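Notes of the open day wash-up meeting, Tetstead unit, 4.30 pm

Present: Brendan Noonan (chair), Zhuoran Gu, two from the Tokeck workshop, one from Bickerstaff. Apologies from Prukcombe.

**1. Last notes**

Agreed. The signage item is closed.

**2. Attendance**

77 people signed in on Sunday against 100 places. The morning slots were full and the last one was thin. Brendan to ask Bickerstaff whether their coach could come earlier next time.

**3. Kitchen sink demonstration**

Zhuoran went through the simulated sink task that ran on the main screen. The plate in the basin is the item the hand has to deal with. Visitors asked why it was a simulation and not a real kitchen. Zhuoran's answer was that the team can reset it in seconds and nothing gets broken — this went down well and should be added to the talk. 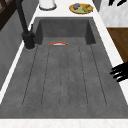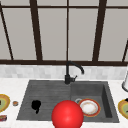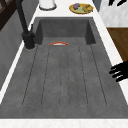
*Item 3: simulated sink, three views. The orange-red rim shows in each; the black hand is in the first and third.*

Bickerstaff felt the close views were hard to follow from the back row and would like the window side shown first. Zhuoran prefers to start close in. Left with Zhuoran to try both.

The black fingers are difficult to make out against the dark grey sink on the older projector. Tokeck to look at a lighter colour for the hand, if it can be done without touching the model.

**4. Costs**

Spend was £507, mostly screen hire and lunches. Tokeck's invoice is still to come.

**5. Any other business**

Parking was tight after eleven. Brendan to speak to the unit next door — 17 spaces would cover it.

Next meeting in January, at Prukcombe.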